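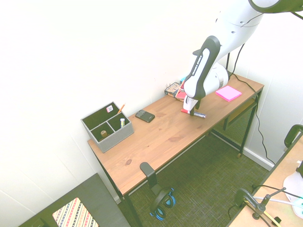 Séverine Joly writes that the new book return hours at the Atwood branch came as a surprise to her, and that she paid a late fee on two novels she had carried to the door the evening before. She asks whether the outside drop at Atwood will open again, and whether fees run up in the meantime will be taken off.

The drop has been closed for repairs to the chute. The door no longer shut fully and rain was getting in on the books. A new part has been ordered and should be fitted before the end of November. Until then, returns at Atwood are taken at the front desk during opening hours only. The Hencombe branch drop is open day and night, and books from any branch can be left there.

Late fees charged at Atwood while the drop is closed will be removed on request. Ask at the desk or call, and have your card number ready. If you have already paid, the amount will be put on your account as credit. Fees from before the closure still stand.

A few other points on loans. The limit on an adult card is now 25 items, and that includes films and music. Up to 6 of these can be new titles, which go out for one week and can't be renewed. Everything else goes out for three weeks and can be renewed twice, unless another reader has asked for it.

Large-print books have been moved to the ground floor at Hencombe, on the shelves to the left of the stairs. There are 900 titles in the collection, most of them crime and family stories, and 100 more are on order. The old large-print room upstairs is being painted and will be used for local maps and newspapers. Readers who need a newspaper from before the move should ask a day ahead – the bound volumes are in storage at the Flindent Road building and have to be brought over.

The reading group at Atwood has changed its next book. Copies of the first choice did not arrive in time, so the group will read a short story collection instead. Copies are held at the desk under the group's name. New members can pick one up without signing up first.

Both branches close at noon on Nov 24, 2023, and no fees will be charged for that day.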